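Stedton Home & Storage Forum > Laundry, Linens and Closets
Thread: T-shirts: fold or roll? (drawer is 36 inches wide, tempers are short)

burnville_bev
I've rolled my T-shirts for years because a magazine told me to. Now every one I put on looks like it spent the night in a mailing tube. My sister folds hers into little rectangles and is insufferable on the subject. Before I give her the satisfaction, is there a method that works on a soft, floppy shirt? I own 2 decent ones. The rest are the floppy kind.

T_Louro
Folder here, unrepentant. The shirt isn't your problem, Bev, the surface is. People fold on the bed, the bed sags, and then they blame the cotton. Use a hard table and start with the shirt in the sorry heap it came in.

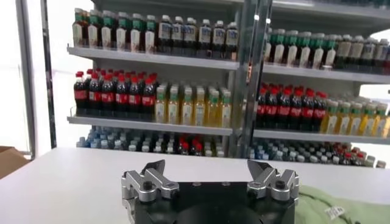
Find the shoulder seams first and ignore everything else. Once you've got both shoulders the rest of the shirt more or less follows, grumbling. My order, for a drawer:

1. Lay it flat and smooth from the collar down with the side of your hand. Tuck the care label in if it's sticking out.

2. Bring the hem up and press the crease in. The sleeve and shoulder end will bunch while you do this. Let it bunch, then go back and pull the corner out straight.

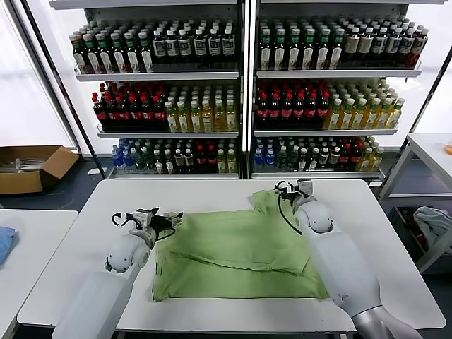 3. Fold the sides in to the width of your drawer divider, then in half once more. Stop there. Thirds are for people with guests.

rattanakul_fan
Disagree on step 2. Sides first, hem last, or you end up with a crease straight across your stomach. I worked retail for 115 days one winter and folded 100 shirts before lunch. Hem last, every time.

T_Louro
Retail folds for the shelf. I fold for a drawer that gets yanked open at six in the morning. The stomach crease is gone by the time the coffee's made.

odari77
Speaking of shelves, can we admire the drinks behind that table? Everything grouped by kind, caps lined up. My pantry has one bottle of iced tea and it's lying on its side.

burnville_bev
Odari, start your own thread. Teresa, I tried it on the kitchen table and got a decent rectangle, except one corner keeps flopping open.

T_Louro
Pinch the loose bit between your fingertips, lift it straight up, let the fabric hang for a second and lay it back down. Don't drag it — dragging is how you get the wrinkles you were complaining about.
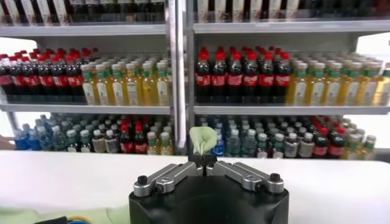 Pinched and lifted, cola and iced tea in back.

rattanakul_fan
Fine, the pinch is good. Hem last, though.

burnville_bev
Did nine shirts hem first and nine hem last. My sister came over and refolded all of them.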